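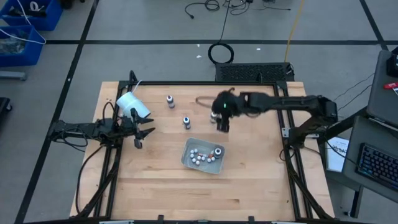
The Bultden Community Workshop has completed the first stage of its two-arm sorting bench, a project built entirely on the premises by members working evenings since February. The bench consists of two black robot arms mounted on opposite sides of a light wooden tabletop, with small bottles and a gray bin set between them for trials. The arms were assembled from kits purchased with a $3000 grant from the Gadstead Fund for Local Making.

Members have logged 137 hours on the project to date. The workshop reports that the control software, named Drirnham, will be released without charge when testing is finished. The present round of trials consists of 124 short runs, in which the arms are to place bottles in the bin and take them out again.

A second stage will add a foot-operated stop switch and a guard rail for visitors. The workshop, located on Chantharasri Street, will open the bench to members aged 18 and over who have completed the safety course. Enrollment forms are available at the front desk.

Print this article
E-mail this article

Comments (3)

benchdog: Is the safety course the same one as for the lathe? I took that last year.

M. in Gadstead: Good to see the grant put to use. Will there be a public viewing?

tinsnips: What did you use for the rails? Trying to build a smaller one in my garage and mine wobbles.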